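子供のデニム、たたみ方どうしてる?プリント部分が割れそうで怖い
洗濯・収納・衣替え掲示板 > 子供服
返信 17件 閲覧 3,433

投稿者:kemuri_no_hako
衣替えの途中で手が止まってます。下の子のジーンズ、引き出しに立てて入れたいんだけど太めのストレートで裾まで幅があるから、普通に三つ折りだと厚みが出すぎて引き出し閉まらない。
あと脚にでかいプリントがあるやつ、折り目がもろにプリントにかかるのが気になる。前に別のズボンで一冬しまったら、折り線のとこだけ白くひび入ってた。あれショックだった。
みんなどこで折ってる?引き出しの内寸は高さが全然なくて、Kulumの浅いほう。

投稿者:ねぎ味噌
うちは丸めてる。くるくるっと。以上

投稿者:suna_87
丸めるのプリント物には一番よくないと思うけどな…巻くと全体に曲がるから細かいシワが全部プリントに乗る。折り目一本のほうがまだまし
うちは後ろを上にして左右の脚重ねて、プリントの脚を内側。で裾からポケットの下まで折って、もう一回。

投稿者:ねぎ味噌
>>suna_87
いや三年丸めてて一回も割れてないんだが。ゆるく巻けばいいだけ

投稿者:suna_87
ゆるく巻いたら引き出しの中でほどけるでしょ

投稿者:ねぎ味噌
ほどけない。隙間なく詰めるから

投稿者:kemuri_no_hako
隙間なく詰めたらゆるくなくない?w
でも両方やってみる。プリントがどの位置かで変わるよねたぶん。

投稿者:いとまき
プリントどこにあるの?膝?もも?それで全然話変わる。膝下なら折る場所選べるし、膝ど真ん中なら諦めるしかない。写真あると早い

投稿者:kemuri_no_hako
脚の裾寄りのほうに、けっこう縦に長い。背番号10のバスケの選手の後ろ姿で、裾んとこにボール。後ろ側にプリントなんよ。本人はこれしか履かないってくらい気に入ってて、だから割りたくない。

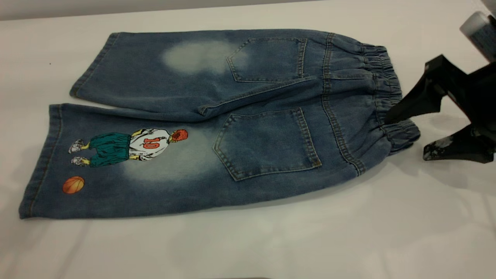
折る位置の案まとめ(途中)
見にくいけどここまで出たのを自分用にまとめとく。抜けてたら足して。
・二つ折り+もう一回(suna_87さん) プリントの脚を内側に入れる
・ゆるく巻く(ねぎ味噌さん) 裾から?ウエストから?
・吊るす(まだ誰も言ってないけど自分で考えた)

投稿者:いとまき
写真ありがと。あーこれ選手の背中で折ることになるな、裾から三つ折りだと。
自分なら裾は折らない。逆。ウエスト側を裾に向かってかぶせる。ポケットの下あたりで一回だけ折って、選手はまっすぐのまま。長さは半分ちょいになるから立てるんじゃなくて平置きになるけど。

投稿者:もなか二個
平置き派です!浅い引き出しなら立てるの無理しないほうがいいですよ〜 うち同じKulumの浅いほうですけど、デニム立てたら上が引っかかって毎朝イライラして結局寝かせました(枚数は減るけど朝が平和)。プリントの上に薄い紙一枚はさんでます、クッキングシートの余りで十分です!

投稿者:suna_87
紙は賛成。ゴムっぽいプリントだと生地にくっつくことある。特に夏の押し入れ
ただかぶせた腰のとこ、ボタンとかリベットある服だとプリントに当たるから向き注意ね

投稿者:kemuri_no_hako
あ、それは考えてなかった。紙はさんで腰のとこがプリントに乗らない長さで折ればいいのか。

投稿者:turara
横から。そもそも色落ちのほうは気にならないの?後ろのポケットの横ともう片方の脚に、もやっと白く抜けてるとこあるよね。漂白剤飛んだ?それとも元からのデザイン?

投稿者:kemuri_no_hako
>>turara
それ買ったときから。Narkachで古着で買ったから、前の人のなのか元々なのかは分からない。497円だったし気にしてない。雲みたいでむしろ好き

投稿者:turara
ならいいけど。漂白剤だったら生地弱ってる可能性あるから、白いとこで折らないほうがいいよ。そこから裂ける

投稿者:いとまき
それは心配しすぎでは。加工の色落ちなんていくらでもあるし、折ったくらいで裂けないよ

投稿者:turara
加工ならね。古着だと分かんないでしょって話。前に自分のスカート、白くなったとこから指入ったことあるので

投稿者:suna_87
爪で軽くこすって毛羽立ってこなければ平気だと思う。引っぱって変に伸びるならアウト

投稿者:kemuri_no_hako
いま見てきた。こすっても別に何もならない。引っぱっても普通の硬さ。裾のステッチもしっかりしてる。まあ大丈夫そう。
で、やってみた結果
いとまきさん式+紙が一番よかった。平置きで引き出し閉まった。余裕。
巻くのは、裾からだと選手が巻き込まれるので外側にくるようにウエストから巻いたら太すぎて無理だった。ごめんねぎ味噌さん

投稿者:ねぎ味噌
だからゆるく巻けと…まあ入らないなら仕方ない。180サイズのおれのデニムは巻いて入ってるけどな、深いほうの引き出しだが

投稿者:suna_87
深いほうかい

投稿者:もなか二個
笑 閉まってよかったです!
ついでに洗うときは裏返しでネットですか?うちKolevの粗い網のやつ使ってたらプリントの端がめくれてきて、Stostanoの細かいのに変えました。めくれたとこは戻らないですけど、それ以上は進んでない感じです

投稿者:kemuri_no_hako
裏返しはしてる、ネットはしてない。やっぱしたほうがいい?すぐ履きたがるから乾燥機もたまに入れちゃってる…

投稿者:いとまき
乾燥機!!折り目よりそっちが犯人でしょ、前のひび割れ

投稿者:suna_87
それ最初に言ってほしかったw 熱で硬くなってから折るから割れる。しまい方の前に乾燥機やめな

投稿者:turara
うちは乾燥機かけてるけどプリント無事。物による。低温でちょっとだけなら

投稿者:いとまき
物によるのはそうだけど、お気に入りで試すことないでしょ

投稿者:kemuri_no_hako
う、はい。前のズボンもたしかにがんがん乾燥機かけてた。木曜に洗う予定なので、裏返してネット入れて部屋干しにする。厚いからウエストんとこ乾くの遅いんだよなー

投稿者:もなか二個
ウエストを上にして筒みたいに開いて、ピンチで何か所か留めると早いですよ!裾を上にする人もいますけど、重いほうが下だとシワは伸びるかわりに腰が乾かないので、急ぐときはウエスト上が好きです

投稿者:ねぎ味噌
裾上一択

投稿者:suna_87
また始まった

投稿者:kemuri_no_hako
干し方は別スレ立てます。11月中に上の子の引き出しもやらないとなので、またそっちで聞くかも。とりあえずこのスレは解決にしときます、ありがとう!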